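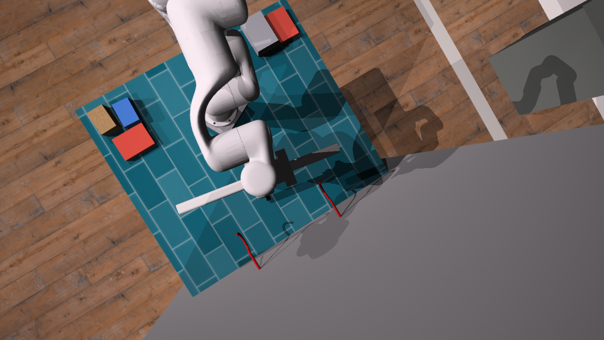
Brazo robótico blanco sobre una alfombrilla de azulejos verde azulado (render de simulación).

Buscar en este repositorio… Ir

# Jalleck: directorio de pequeños negocios de Brurkska

Hola, y gracias por pasarte por aquí. Jalleck reúne 479 fichas de comercios, talleres y autónomos del valle de Brurkska, recogidas puerta a puerta (¡y con bastante café de por medio!) para que cualquiera que estudie la economía local, o que ande pensando en abrir su propio negocio, tenga un punto de partida decente.

La idea nació en una charla de Hannelore Grabner con los tenderos de la calle mayor, que se quejaban, con toda la razón, de que las estadísticas provinciales los metían a todos en el mismo saco. Kimie Furukawa preparó el cuestionario y Bram Van den Broek se encargó de las visitas de marzo.

## Contenido

- `negocios.csv`: una fila por negocio, con sector, año de apertura y número de empleados
- `financiacion.csv`: ahorro propio, préstamo bancario, familia u otros
- `entrevistas/`: 60 entrevistas transcritas, en español

Los ficheros van en UTF-8 y separados por punto y coma. Si los abres con una hoja de cálculo, fíjate en los códigos postales, que pierden el cero inicial con una facilidad pasmosa.

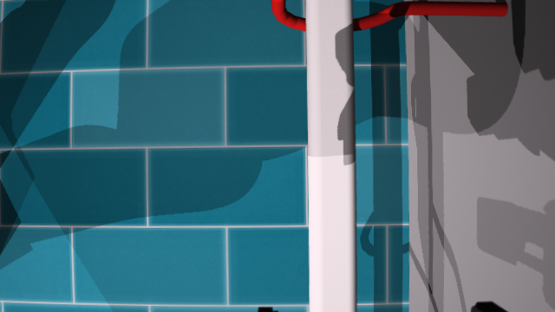

En `financiacion.csv` los importes están redondeados a múltiplos de 500 euros, porque así lo pidieron varios de los entrevistados y nos pareció justo. Las celdas vacías significan que la persona prefirió no contestar; un cero es un cero de verdad.

## Limitaciones

Faltan casi todos los negocios de temporada, que en marzo siguen cerrados. La hostelería está bien cubierta y el transporte bastante peor. Hay además 4 fichas con el sector sin confirmar, marcadas con `revisar`.

## Uso y cita

Licencia CC BY 4.0. Para citarlo basta con «Grabner, Furukawa y Van den Broek, Jalleck, versión 2». Si encuentras un error, abre una incidencia y Aarti Thakur te contestará, normalmente por la tarde, cuando cierra la tienda.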